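Santoro refurbished desktop: a review after 11 months
Muireann Keane
2020-04-05

I wanted a second computer for the spare room, for accounts, letters and the odd video call. I had 300 to spend and didn't want a laptop. Piduvow had a Santoro tower, refurbished, with a year's guarantee, and it came in well packed.

The makers call it compact. It isn't, and you should measure under your desk before ordering. Mine went in with very little to spare at the sides. The side panel comes off, and there is plenty of room to get at the board.
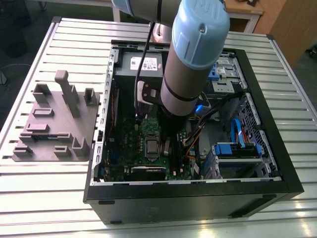

Noise and heat

The fan is the weak point. It starts up loudly, settles after a minute, then rises again whenever I have a lot of pages open. With the door shut I can't hear it from the landing — in the same room I can. Moving it off the carpet helped a bit.

Speed and memory

It starts in 13 seconds, and spreadsheets open quickly. It was slower with video calls, so in April I bought more memory from Edance. There are four slots for it, with a latch at the ends.
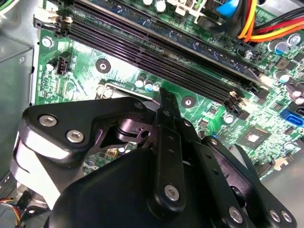 The calls have been smooth ever since, and I would pay for the extra memory at the outset if I were buying again. Edance sent the wrong sort first and swapped it without a fuss, though I had to pay the return postage.

Other points

The keyboard in the box is poor. The keys stick and the letters are already wearing off, so I now use an old Flenulari one. Only 2 of the sockets on the front are any use to me, as the others are too close together for a thick plug. The power button is stiff.

I wrote to Piduvow about the fan and got a polite reply after 11 days, offering to take the whole machine back. I kept it. For the money it does what I need.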